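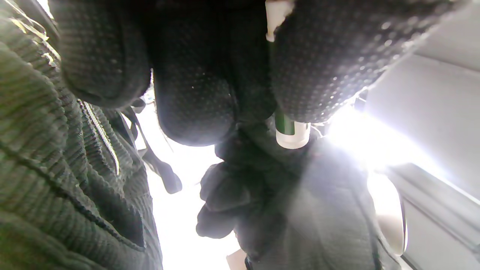 Komar Clips: archive of converted television video files

Version 2, October 4, 2024

Contents

The archive holds video files transferred from home-recorded tapes of Komar, an animated series shown on the regional channel Vullusmont. Each file is one opening sequence, closing sequence, commercial bumper or short excerpt. Full episodes are not included. No clip runs longer than 60 seconds.

Layout

clips/ converted video, one file per clip
index.csv one row per clip
notes/ plain text notes on tape condition
tools/ the marwat script and its settings file

File names follow the pattern type_season_number.mp4, for example opening_s1_04.mp4. Season is written as s0 when the source tape gave no way to tell.

Fields in index.csv

file: name of the clip, without the folder
type: opening, closing, bumper or excerpt
tape: label of the source tape
start: position on the tape, hh:mm:ss
audio: mono, stereo or none
grade: A, B or C

Grade A plays cleanly. Grade B has dropouts or tracking lines but can be followed from start to finish. Grade C is kept only where no better copy is known.

Conversion

Tapes were played on an Inel deck and captured at their original frame rate. Deinterlacing was done with marwat at default settings. Color was not corrected. Audio was left alone apart from clips marked "hum" in the notes, where a notch filter was applied.

To rebuild the index after adding files:

marwat index clips/ > index.csv

The script overwrites the old index without asking. Tape and start values are read from the notes folder, so add the note first.

Known problems

Audio drifts by up to three frames in some grade C clips.
Two closing sequences have the wrong season in their file names. The index is correct.
Older players may show the picture stretched. Set the aspect ratio to 4:3 by hand.

Changes since version 1

RealVideo copies removed. Bumpers moved into clips/ from their own folder. The grade field was added in April.

Corrections

Send the file name, the field and the proposed value. Better copies of grade C clips are welcome in any format, uncut if possible.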